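4.2 Sorting worn and clean textiles in the living room

In 7 of the 12 households in the Lidport sample, laundry was not sorted in the bedroom or beside the washing machine but on the seating in the main living area. Residents spread a sheet or blanket first and placed garments on top of it one at a time. Awad described a similar habit in rented flats in Ulline, where it was linked to the lack of a free table. Our households mostly had a table and did not use it.

The covering served as a work surface, and it also marked which items had been dealt with. Residents kept unsorted garments bunched and moved them to a second covering once a decision had been made. Printed items took longer to place than plain ones. Several residents said that a busy pattern made it hard to see whether a garment had been turned right side out, and they looked for the label before folding. Padded tops and jackets were a separate problem. They did not hold a fold, took up the space of several shirts, and were often left until the end of the session.

Blankets were the least consistent category. In interviews, residents named them as bedding, as seat covers and as "things for guests," at times within the same conversation. We therefore coded a blanket by its use at the time of the visit and ignored the name given to it. Figure 3 shows a patterned white garment in loose folds on red fabric, with a floral blanket to the right.

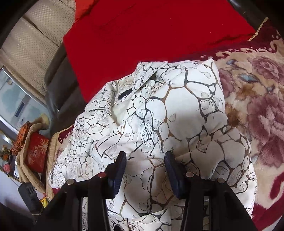
Figure 3. Garment and coverings during sorting, Lidport sample.

One resident remarked that she never folded on a bare seat, as the clothes picked up crumbs and had to be shaken out again. Two others gave the same reason. The Pladberg survey, with around 300 responses, did not ask about coverings at all, so we cannot say how common the practice is outside our sample. Storage after sorting is treated in Section 4.3.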